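Tiempo de lectura: 3 min
12 veces compartido · 3 comentarios

4. Preparación de masa y cocción de gofres

Este apartado se aplica a la gofrera Lornby de placas fijas. Antes de empezar, complete el primer calentamiento en vacío indicado en el apartado 3.

4.1 Masa base

1. Tamice 200 g de harina con la levadura química y una pizca de sal.
2. Bata los huevos con la leche en un recipiente aparte.
3. Vierta el líquido sobre la harina en dos veces y mezcle hasta que no queden grumos grandes.
4. Añada 44 g de mantequilla fundida y templada.
5. Deje reposar la masa tapada. Si la cocina supera los 25 grados, hágalo en el frigorífico.

Nota: la masa debe caer de la cuchara en cinta continua. Si cae a golpes, corrija con leche – una cucharada cada vez.
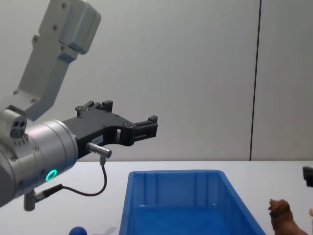 Las masas con azúcar perlado no se reposan con el azúcar incorporado. Agréguelo justo antes de cocer. El azúcar disuelto se adhiere a las placas y dificulta la limpieza descrita en el apartado 6.

4.2 Precalentamiento

1. Coloque el aparato sobre una superficie plana y resistente al calor, separado de la pared.
2. Cierre las placas y conecte el enchufe. La potencia nominal es de 952 W; no utilice regletas compartidas con otros electrodomésticos de calor.
3. Gire el mando a la posición 4.
4. Espere a que se apague el piloto de calentamiento.

Precaución: la tapa exterior alcanza temperaturas elevadas. Sujétela solo por el asa.

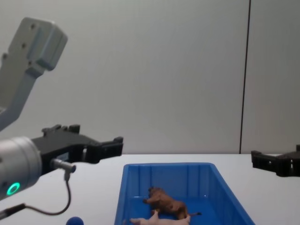

El piloto vuelve a encenderse de forma periódica durante el uso. Es el funcionamiento normal del termostato y no obliga a interrumpir la cocción.

4.3 Cocción

1. Pincele ambas placas con aceite de sabor neutro. No emplee aerosoles.
2. Vierta un cazo de masa en el centro de la placa inferior y extiéndala sin llegar al borde.
3. Cierre la tapa sin presionar.
4. No abra antes de tres minutos. Si la tapa ofrece resistencia, prolongue la cocción.
5. Retire el gofre con utensilios de madera o silicona.

Precaución: los utensilios metálicos rayan el recubrimiento.
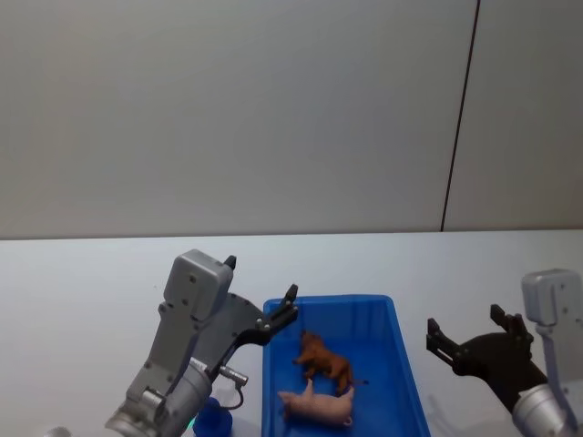 Los gofres recién hechos se enfrían sobre rejilla, en una sola capa. Apilados, el vapor ablanda la superficie. Cuando se cocina para niños conviene despejar antes la zona de trabajo: una cubeta de plástico azul como la de la foto, con sus dos animales de juguete, debe quedar lejos de las placas y del cable. Para mantener la tanda caliente, utilice el horno a baja temperatura con la puerta entreabierta.

4.4 Conservación

Una vez fríos, los gofres admiten congelación. Sepárelos con papel de horno y regenérelos en tostadora, sin descongelar. La masa cruda se conserva en frigorífico hasta el día siguiente – remuévala antes de usarla.

Artículos relacionados
Gofrera Lornby: limpieza de las placas
Sandwichera Gosby: tabla de tiempos
Masa salada con queso y beicon
Recambios Janurby: asas y pies antideslizantes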